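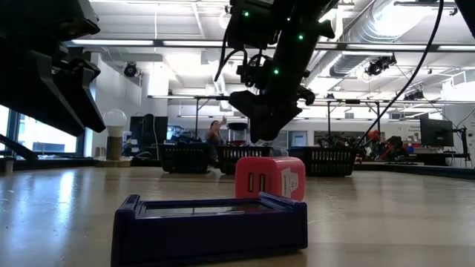

mossyporch
Posted 3/8/19
Topic: Refinishing a table top, wipe-on or leave it alone?

Hi all, long time reader and only an occasional poster, so please be gentle with me. I have been going back and forth for most of the winter about what to do with the big table in our back room, and my husband has reached the point where he leaves when I bring it up. It came out of the old Drirnine school sale and I paid 167 dollars for it, delivery included, and I have never regretted a penny. My trouble is the shine. I grew up with waxed furniture, soft and dull, and a light brown top this glossy, with the ceiling lights lying across it in long pale streaks, makes me squint over my coffee. I would love to bring it down to a satin without stripping the whole thing to bare wood. Has anyone done this and lived happily with it afterward? I have a can of Clillura wipe-on satin in the garage, bought in January with great intentions, and a stack of sanding pads.

dovetail_dan
Welcome out of the shadows, mossyporch! Yes, I have done this, on a kitchen table and then on a bookcase, and I still like both of them. You don't need to strip anything if the old finish is sound. Wash it well with a little dish soap, let it dry overnight, then go over it with a gray pad, always with the grain, until the shine is gone and it looks evenly cloudy. Vacuum, wipe it down, and put on 3 thin coats of your satin. Thin is the word I would underline if I could. My first try I put it on like gravy, and I was sanding out ripples until the tomatoes came in.

quiltroom
I'm going to be the voice of caution here, and I say it with love. Do you know what is on it now? School furniture can have all kinds of things on it, and if somebody waxed over the top at any point (people do, they mean well) your new coat may sit there in little beads like rain on a car. I had it happen on a sideboard that had been my aunt's and I could have cried. I'd clean it with mineral spirits first, windows open, and then try your satin on the underside before you go anywhere near the top.

dovetail_dan
Fair point about the wax, and I should have said so. Mineral spirits first, then soap. I don't think the underside tells you much, though, quiltroom. Half the time the underside never got the same finish as the top, so you can get a lovely result down there and a mess up above. I'd pick a corner that lives against the wall.

quiltroom
We will have to disagree, Dan! A corner shows. I would know it was there every time I set down a plate.

oldbarnroad
Can I put in a word for doing nothing? I had a man from Reisinger Refinishing out to look at a dining table of ours and he quoted me 385 dollars to take the gloss down. I thought it over for a week, then changed the two bare bulbs overhead for a lamp with a cloth shade, and the glare went away by itself. A shiny table is only as bad as the light over it. Glossy finishes are also very easy to wipe up after, and with grandchildren in the house I have come to appreciate that more than I can tell you.

mossyporch
Oh, you are all so kind, I didn't expect this many answers before supper. I hadn't thought about the light at all, oldbarnroad. And quiltroom, I have no idea what is on it, so I'll get some mineral spirits either way. Does it matter how warm the room is? That end of the house is chilly until well into spring.

dovetail_dan
It matters a lot. Read the can, and if your room is colder than it says, wait. Cold finish stays tacky and collects every dog hair in the county.

pinecone_peg
Jumping in to say I used paste wax and a very fine steel wool pad on mine, no new finish at all. I believe the wax was Bendar, the one in the flat tin. It took the edge off the shine in one afternoon and it feels wonderful under your hand. You do have to do it again now and then, but I rather enjoy it, with the radio on.

quiltroom
Peg, that is exactly how my aunt's sideboard got the way it was!

pinecone_peg
Ha! Well, I plan on leaving mine to somebody patient.

mossyporch
All right, I'm going to try a shaded lamp first and see how I feel after 90 days of it. If I'm still squinting I'll clean a corner (sorry, quiltroom) and come back to tell you how it went. Peg, do you put the wax on with a rag or straight on with the steel wool?

pinecone_peg
Straight on with the wool, a small dab at a time, and buff it with an old T-shirt.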